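Pemano is looking for people to record household tasks with a hand-held gripper
Part-time, paid by the hour, Zurkwood and Nimville

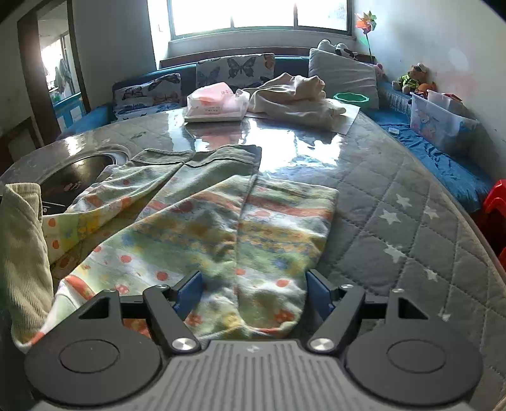
We are a small team that teaches robot arms to do ordinary work at home: folding children's clothes, putting things back in boxes, clearing a table after a meal. The arms learn from recordings of people doing the same work. For the next round, which starts in January, we need 50 new participants.

You don't need any technical education. In the last round our best recordings came from a retired seamstress and from a student who had never folded a shirt properly before he came to us. What we need is patience and steady hands.

What you will do

You hold the gripper in one hand and do the task with its two fingers, at a normal and calm speed. The camera on the tool records everything. One recording is one task from start to finish, and then you mess up the clothes again and repeat. A session lasts 90 minutes with a break in the middle, and you can take more breaks if your wrist is tired. Please tell us if it is tired. Tired hands make jumpy recordings and we have to throw them away.

Most sessions now are about clothing: small trousers, shirts, sleepwear, corduroy, thin cotton. Soft things are difficult for the robot. It can't guess where the second layer is, so you will learn to take the edge of the cloth with the pads, to lift before you pull, and to let go completely before you move away. Larysa Dmytriv teaches this in the first session, and this session is paid the same as the others.

After ten sessions you may try remote control, if you want. There you sit in our room in Nimville and move two real arms with a pair of handles. It is slower and some people don't like it. Ostap Hutsuliak is responsible for this part and he will show you first without any recording.

Where

You can record in our rooms on Chmielewska street in Zurkwood, or in your own home. For home recording we bring the tool and collect it again. We don't need a tidy apartment -- the robot must learn in real rooms, with real tables and sofas and toys. But other people in the home must agree to it in writing, and documents, family photos and screens should be put away before you start. You may ask us to delete any recording within 60 days, and you don't have to give a reason.

Who can apply

-- You are 18 or older.
-- You can come at least twice a week, mornings or evenings.
-- You can hold a light tool for 20 minutes without pain.
-- You understand simple spoken instructions in English or Ukrainian.

Left-handed people are very welcome. From the 2,416 recordings we have kept until now, too few were made with the left hand.

We pay for every full session, also when the recordings are not good enough to use. Travel inside the city is paid back with a ticket. The hourly rate is in the agreement, which we send you before the first visit so that you can read it at home.

How to apply

Write a short message to Bohdan Moroz through the contact form on the Pemano site, with the subject "gripper". Tell us your city, which hand you use, what hours are good for you, and whether you want to record at home. We don't ask for a CV. If your message is about home recording only, please address it to Kyrylo Kravets, he makes the schedule for the visits.

We answer everybody, but it can take one week.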